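Wurnley Gripper Project: Fault Report, Pad Slip and Late Opening

4. Fault description

The Wurnley is a two-finger hand-held gripper built for the Drisen packaging task, in which thin film bags are lifted from a table and placed in a tub. During bench trials in August the fingers opened before the release command on a number of lifts. The fault was first logged on a Friday session and was reproducible by the end of it. Of 328 lifts recorded, 65 ended in an early release. Rigid items were not affected.
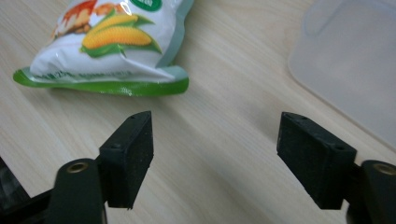
Figure 3. Gripper with fingers open, snack bag on the table beyond the left finger.

Each finger carries a textured pad on its inner face. The pads were cut by hand from the same sheet and fitted without a jig. When the fingers were closed on a feeler gauge, contact was made at the upper edge of the pads only. A film bag held along this line can rotate under its own weight, and the position controller reads the resulting small movement as a completed release. It then opens the fingers fully.

4.1 Safety consideration

Opening travel is not torque limited in firmware version 1752. One team member's fingertip was pinched between a finger and its mounting arm during an unplanned opening. The skin was not broken. Trials were stopped, an incident form was lodged with the Fenholm lab office, and a lockout step was added to the procedure before work resumed.

4.2 Open-position check

To separate the mechanical cause from the software cause, the gripper was run with no load. It was held over the bare tabletop and commanded to open, wait and close for 70 cycles.

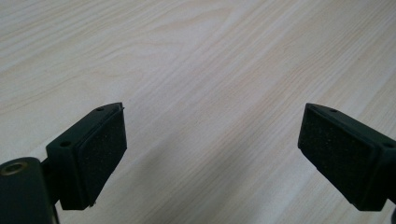
No early opening was logged in this test. The encoder trace was flat throughout the wait period, so electrical noise and a loose motor connector were ruled out. The fault needs a compliant load in the fingers.

4.3 Corrective action

The release threshold was raised and a minimum hold time added. New pads will be bonded using a printed jig from the Reddy workshop, with the colour of the adhesive changed so that gaps show at inspection. The loaded trials have not yet been repeated with the new pads. Until they are, the gripper is not to be operated with hands inside the finger travel.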